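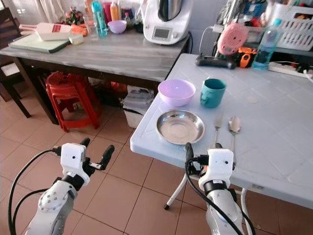

右爪在白桌前沿，后面是不锈钢盘和淡紫色的碗。

2021年11月21日

Trotosau 双臂套件试用笔记，接着上次那页写。上次写到一半去吃饭了，线缆那段没写完，先补上。

左臂的黑线走在外侧，右臂的黑线走在臂的正面，都从手腕那里出来再往下。说明书上画的是贴着臂身走，还画了卡扣，可我翻遍了箱子也没找到卡扣在哪（配件清单里压根没列！）。现在这样松松地绕着，好处是手腕转到底也不绷，坏处是往桌边伸的时候我老担心线圈会挂到桌角。Lộc Châu 说用理线带缠两圈就完了，我试了，缠紧了手腕转到后半程会有一点顶，又拆掉了。先这样吧，已经给 Trotosau 写信问卡扣，等回信。

好，说爪子。套件里给的是标准黑色指头，另外 Michalski 寄来一对他们的替换指垫，说是摩擦力大一些。我先用标准的跑，因为要评的是套件，出厂什么样就按什么样来，指垫放到下一轮。今天选的都是厨房里最普通的东西，盘子、碗、杯子、叉子、勺子。金属盘是我最不放心的一个，又浅又滑，边沿贴着桌面只翘起那么一点点，爪尖要从前面压低了插进去。Foro 的操作界面上有一个“贴面接近”的选项，打开以后下降速度会自动变慢，这个我很喜欢，手感一下子就稳了，像有人帮你托着手肘。不过它有个毛病，切换左右臂的时候会自己关掉，也不提示，我第一回没注意，右爪下去得快了点，盘子当地响了一声，把自己吓了一跳。记着：换臂以后先看一眼那个选项！

盘子试了10次，夹住3次。碗好得多，碗壁高，爪子一边在里一边在外，合上就行，基本不用动脑子。杯子我从把手那边去夹，总想着把手好抓，结果把手反而碍事，换成夹杯口就顺了。叉子和勺子并排躺着，想单独拿起一把很考验人，这一项今天只练手，不记分。

再说手腕上的相机。Veston 的模组，装在腕子里面，画面里两根指头一左一右永远占着下半边，刚开始看很别扭，看半小时就习惯了，后来反倒觉得有指头在里面才好判断距离。
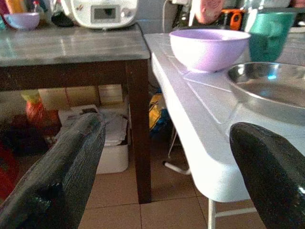
手腕相机能不能单独买，装到别家的臂上？
可以单独订，但转接板要自己做，Veston 目前只给 Trotosau 这一款腕壳配现成的安装件。

刚才那条是销售回我的，顺手抄在这里，省得下回又有人来问我。转接板的图纸他们肯给，前提是先下单，这个顺序我有点意见，已经在反馈表里写了。

画面质量方面，亮处偏白。白桌面受光强的地方发飘，带一点点紫，格子纹还看得出来，可边沿的细节就淡了。不锈钢盆更麻烦，反光在盆沿上跑来跑去，我盯着屏幕有时候分不清哪条亮线是沿、哪条是反光。Foro 里能手动锁曝光，我往下压了两档，桌子好看了，桌子底下就黑成一片，想看爪尖离地还有多高就费劲。折中的办法是头部相机用自动，手腕相机锁住，两边分着看。这个配置我存成了预设，名字叫“厨房亮桌”，大家直接调就行，别覆盖掉，要改请另存！

延迟我也顺便看了。手腕这一路比头部那一路慢一点，Foro 的状态栏里显示相差100毫秒，遥控的时候感觉得出来，尤其是快速转腕，画面会像拖着一条尾巴。慢慢动就没事。我本来以为是线的问题，把左右两路对调了一下，数字没变，那就多半是软件那头的设置，回头问。Lộc Châu 怀疑跟同时录像有关，他的理由是录像一停界面就变轻快，可我关掉录像看那个数字，还是老样子，所以先打个问号放着。

下半段换到灰台面那张桌子这边来干活，难的是低处。桌子前沿以下、地面以上那一截，臂要往下探，肘又不能碰桌沿，姿势很憋屈。左臂放低以后离红凳子很近，我全程拿余光盯着。右臂去夹圆盆的沿，盆放在白桶上，高度倒是正合适，难在角度，爪子要斜着往里来，手腕稍微歪一点，两根指头就一根吃力一根虚搭着。遥控手柄这时候最能看出好坏：Trotosau 的手柄在微调档里动得很细，我推一下，爪子挪一丁点，推一下，再挪一丁点，特别听话。可手柄没有力反馈，夹得多紧全凭眼睛看，夹这种薄沿的金属东西心里没底。界面上有个夹持电流的小条，颜色从绿变黄就该停手了，我现在就靠它。要是能配个声音提示就好了，眼睛实在顾不过来。 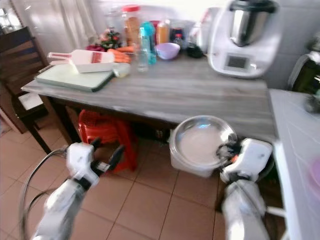
Felicja Wasilewska 看了今天的记录以后回话，说她觉得不该急着把力反馈列成缺点，这个价位的套件里她没见过带的，倒是夹持电流那个小条应该做大一倍，挪到画面正中间去，另外她要我把盘子那一项的接近角度也记下来，光有夹住的次数她没法跟她那边的数据对。

行，角度补记。今天的我只记得大概是偏平的，没存数，下一轮从头记。小条做大这条我赞成，已经加进反馈表了，署的她的名字（她要是不乐意就找我，我改）。

几件零碎的，趁还记得写下来：

回零。开机以后两臂要各自回零，左臂先走，右臂等着，这个顺序改不了。等的时候别去碰手柄，我碰了一下，它就报错，只好重来一遍，白白站了半天。

急停。按钮在手柄背面，位置很好找，松手以后要长按才恢复。长按多久说明书没写，我就一直按到灯变色为止。

爪子张开的默认宽度。出厂设得很大，夹碗没问题，夹勺子就得合老半天。Foro 里可以按物件存宽度，我给碗和杯子各存了一个，叉勺的还没调出满意的，谁有空可以接着弄。

底座的脚轮。锁上以后推它还是会晃一下，臂伸远了再快速收回来，整个底座跟着点头。我垫了橡胶片，好了不少。六月份试的那套旧型号没这个问题，那套底座沉得多，搬起来也要命，所以我现在也说不好哪个更合我意。

报价。Trotosau 发来的有两种，一种带一年的 Foro 授权，一种不带。不带的那种要自己写控制程序，接口文档我粗看了一遍，写得挺认真，示例代码能跑，就是注释里混着好几种单位，毫米和米换着来，看得我头晕。我倾向于要带授权的，Lộc Châu 倾向于不带，他想自己写，我俩为这个聊了一中午也没聊出结果，谁也没说服谁。授权到期以后怎么续、续费怎么算，销售还没给准话，等他们给了再定。

下一轮要做的：换上 Michalski 指垫，盘子照原样再来10次，这次记角度；锁曝光的预设再试一遍；问卡扣，问延迟，问续费。理线带我放回抽屉里了，左边那个。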